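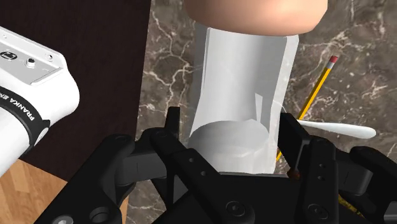 Page last changed: June 1, 2022

By Shadi Karam

I have a drawer in my kitchen with 81 takeout sauce packets in it. I know the number because my nephew got bored at my place and laid them all out on the floor, and I stood there with my coffee feeling like I was on trial. Soy, ketchup, a hot mustard from a noodle shop that closed before he was born.

So I want to say something in favor of using things up. I don't mean decluttering, which in my experience is mostly shopping in reverse — you fill three bags, feel wonderful, and then buy a nice basket. I mean getting to the bottom of the jar. Scraping it! Putting the last bit of jam in the oatmeal even though the oatmeal didn't ask for jam.

My old neighbor in Prukcombe, Getachew Habte, cooked this way. He kept 2 bottles of oil in the house, one open and one waiting, and he wouldn't buy a third if the store was giving it away. I thought that was a little grim. Then I ate at his table a few times and noticed the spices smelled like something (mine smelled like the cupboard).

Stores don't help, I'll grant that. The Horar near me sells paper napkins in packs of 200 and gets snippy with you, price-wise, if you want a small one. I live alone. I have sneezed into holiday napkins in June.

People tell me a full pantry makes them feel safe, and I get it, my mother was the same way and she had her reasons. Keep the rice, keep the beans. But I don't think anyone sleeps better over four half-empty bottles of salad dressing.

I've started on the drawer. Two packets of soy with lunch most days, and the ketchup goes into meatloaf. The mustard I threw out.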